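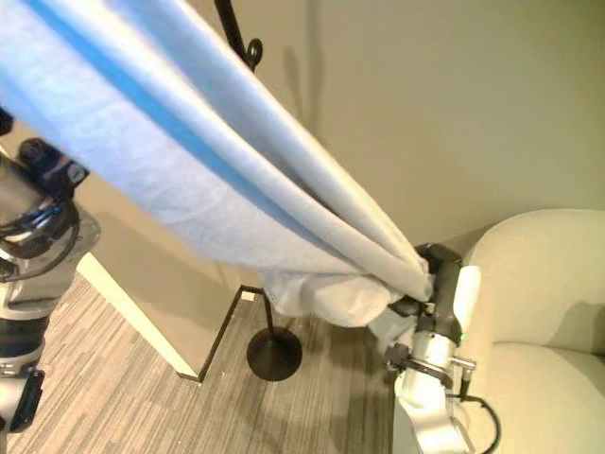

White terry-like fabric with a light blue stripe.

Zarkano Handheld Color Reader
Sold by Flarico. $239, soft case included

We carried the first Zarkano for one season and dropped it. The claims on the box were silly and the readings drifted so much that we took most of them back. When the maker's rep, Bart Declercq, asked us to look at the new model in January, we said we'd test it first and write our own page. He agreed, and he has not enjoyed all of it.

What the maker says
"Matches any color on any surface, instantly." We'd cross out "any" both times. The reader takes a small round patch, lights it with its own lamp, and gives you a set of numbers plus the nearest chip in whichever library you've loaded. Nearest doesn't mean close. If your library is thin in the oranges, it will hand you a poor orange with complete confidence. The screen does show a distance score under the match, in small type. Read that before you read the name.

What we found
We ran it against the bench instrument in our print room, which costs a good deal more and doesn't leave the table. On flat coated paper, 37 of our test patches came back close enough that Osvaldo Sorrentino, who mixes our inks and is hard to please, couldn't tell the proofs apart under the booth lamp.

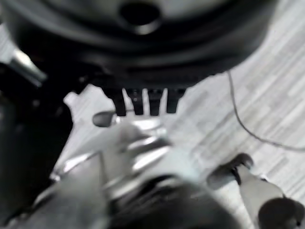 Uncoated stock was a bit worse, though still usable for a first pass. Very dark colors were the weak spot. Two blacks that look plainly different side by side can score as the same black, and if you do a lot of rich black work you should know that before spending the money. Gloss is a problem too. The reader tries to leave shine out of the measurement and mostly fails on anything curved.

Fabric is hit or miss. A tight, flat weave reads fine. Anything with a nap gives a different answer depending on which way it's brushed, and a stripe has to be wider than the opening or you'll get a blend of both colors. Take several readings and average them. The menu has a setting for this, and it ships turned off. We can't think why.

The app
You can use the reader without a phone, and we'd suggest you do. The app wants an account before it will save a palette. It also exports swatches in a format that our layout software opened on the second try and Osvaldo's opened never. Plain text export works. Use that.
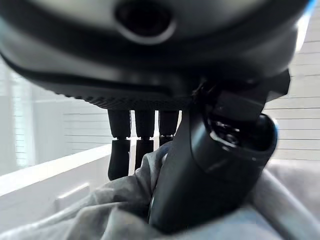
Calibration
There's a white tile in the lid. Keep it clean and don't touch the face. The maker says once a month is enough, but ours had wandered by the end of a working day in a warm room, so we calibrate each morning. It takes a few seconds. Replacement tiles come from Rizzi and are often out of stock, so order a spare with the unit if we have one.

Details
Measuring opening: round, one size
Charge: roughly 36 hours of light use; less with the screen on full
Saved readings: kept on the unit when the battery dies (we checked)
Warranty: 2 years, through us, not the maker
Libraries: generic set included, others cost extra

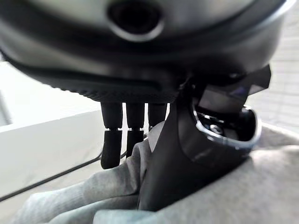

Curved dark gray surface with a ribbed rim and a round port. Grays this deep are hard to tell apart by eye.

Should you buy it?
If you need to pick a paint or get a customer's faded letterhead into the right neighborhood, yes, probably. If you sign off on packaging, no. Get a bench unit or send the job to someone who has one. The Stoverar reader is cheaper and we've been asked why we don't stock it. We tried two and they disagreed with each other.

Returns are accepted with the tile unscratched. Bring a sample of your own to the counter and we'll read it on both machines before you decide.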